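Protecting a padded table top when it's used for sorting and packing
Posted in Home & Workroom > Tables and Surfaces

hkusuma
I have a folding table with a padded vinyl top, 70 inches long, that I use for sorting through boxes of odds and ends before they go to the charity shop. The padding is comfortable to lean on, but it marks easily. Last month I dragged a box with a staple in the bottom across it and now there's a 3 inch scratch. I don't want a hard board on top as I have to fold it away every evening. Would an ordinary tablecloth do anything, or does it just slide around? Also, does the color matter for finding small things?
Hafiz Kusuma

Bolbridge_Attic
Tablecloth is fine. Mine cost next to nothing and I've used it for years. Check the box for staples first.

Éabha Duggan
A cloth will save it from scuffs and dust but not from a staple, so I'd still lift boxes and never drag them. For sliding, get one with a flannel or felt back. The smooth kind creeps on vinyl every time you lean on it. You can also put a piece of rubber shelf liner under the middle, which rolls up with the cloth at the end of the day.

It doesn't have to reach the edges. Mine stops short and I've had no trouble, as long as the box stays toward the middle and the small stuff goes down beside it.

On color, go light. Dark pieces vanish on a dark top. A small print is all right, but a busy one will hide beads and buttons.
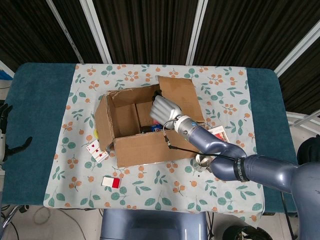
White cloth with a berry print over a teal padded top, box in the middle and cards to one side.

Old boxes shed bits of cardboard when the top edges are torn, so shake the cloth out over a bin – and check it for screws first. If your box has a divider in it, look on both sides before you flatten it. I lost a Javero drawer key that way in December.

The scratch you can fill with a vinyl repair kit. Test the color on the underside, and leave it overnight before you fold the table.

hkusuma
Thanks both. Flannel back it is. I'll try the shelf liner too.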